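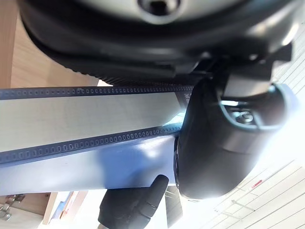
Small thread on Wi-Fi and sticky clients, for people who run networks in old buildings. I am writing it slowly, so please be patient with me.

We have 44 access points in the Broterton office. In April I got many complaints from the second floor. Calls were dropping when people walked from the kitchen to the meeting rooms.

My first idea was channel overlap. I spent two evenings with the channel plan and the complaints stayed the same.

Then I looked at the client list in the Nukiven controller. 207 clients were connected, and many laptops on the second floor were still holding to an access point on the ground floor, near the stairs. Signal was very weak, but they did not want to leave.

The transmit power on 2.4 GHz was set to maximum on every access point. I don't know who made this setting. It is possible that it was me, when we moved from the Mackay building and I copied the old profile.

So the laptop hears the access point very well from far away, but the access point hears the laptop badly. The laptop thinks all is fine.

What I changed: 2.4 GHz power down to a low fixed value, 5 GHz a little higher than this, and the lowest data rates disabled. Nothing else on the same day, please. If you change five things you will not know which one helped.

I exported the roaming log before the change. It had 589 failed roams for one working day. The day after, I had to scroll to find one.

One warning. Two old label printers in the Torkance warehouse use the same profile, and they needed the low rates. They went offline at 7 in the morning and I got a phone call before coffee. Now they have their own SSID.

Somebody asked me about minimum RSSI. I did not turn it on. With it the access point kicks the client out, and some drivers just come back to the same one again and again.

Next I want to look at the DHCP lease time on the guest network. It is still 8 days.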